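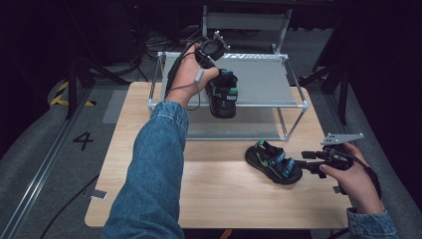 A pair of children's sandals going onto a wire-frame rack, with one gripper in each hand.

Hand-Held Gripper Kits: Tips for Recording Tidy-Up Tasks at a Workbench

Posted Sep 5, 2024 by Maite Urquijo

The Bremico two-hand kit is rented by the week from the Cistirthorpe tool library. It comes with two grippers, the camera modules that sit on top of them, a cable set and a charging tray. You hold the grippers, do an ordinary chore with them, and the recording is used to teach a robot arm the same chore. I have had the kit on my bench since April, mostly on shoes, dish towels and pantry jars. These are the notes I wish had been in the box.

Setting up the table

Use a table you can walk around. Mine is pushed out from the wall far enough to get behind it without turning sideways. Bare wood works well. A tablecloth gets pinched along with the item, and glossy tops throw glare into the cameras.

Put the rack toward the back and leave the front half of the table for the items. Reaching forward is easier than reaching down between your own elbows. If the rack is light, stick a square of rubber shelf liner under each foot. Mine walked backward every time I bumped it until I did this.

Run the cables down the outside of your wrist before you start. One loose loop is enough. If it is too tight it pulls on the gripper, and too much slack ends up lying across the table.

Picking up small shoes

Children's sandals are a good first item. They are light, they can be dropped without harm and the straps give you something to hold. A few things that help:

Grip the straps or the heel edge. The sole is stiff and slips out sideways.
Lift straight up a few inches before moving toward the shelf.
Close the fingers slowly. The kit records how wide they are open, and a snap shut is hard to learn from.
Start some shoes on their side and some flat. A shoe is rarely left lying neatly.
Do one shoe, then the other. Moving both hands at once can wait until you are used to the weight.

Wipe the soles first. Grit gets into the rubber finger pads, and after that they lose their hold on anything smooth. I clean the pads with a damp cloth and a drop of dish soap, then dry them fully. Do not use furniture polish.

Clothing and lighting

Wear sleeves that stay put at the wrist. A denim shirt with the cuffs buttoned is fine. Loose knit cuffs catch on the gripper bracket.

Overhead light is enough for most tables. If there is a window, close the blind so the light stays the same from one run to the next.

What I think of the kit

The grippers are comfortable for short sessions. After 26 runs my left thumb was sore, so I now stop at 13 and do something else for a while. The longest session I have kept was 102 runs over a full day, and the last part of it was sloppy enough that I deleted it.

The trigger springs are firm. Kravchuk sells a softer set that fits, and I would put them in on day one if you have small hands. The supplied cables are good quality but the clips are poor – I replaced mine with hook-and-loop straps.

The weekly rate is $330 with both grippers. Ristmont has a one-hand kit for less, and it would do for jars and cups. For shoes I would stay with two, as it is handy to steady one sandal while you pick up the other.

Before you return it

Copy your recordings off the kit and check that they open. Wipe the pads, coil the cables without kinks, and put the lens caps back on. The tool library charges for missing caps – they are small and roll under things.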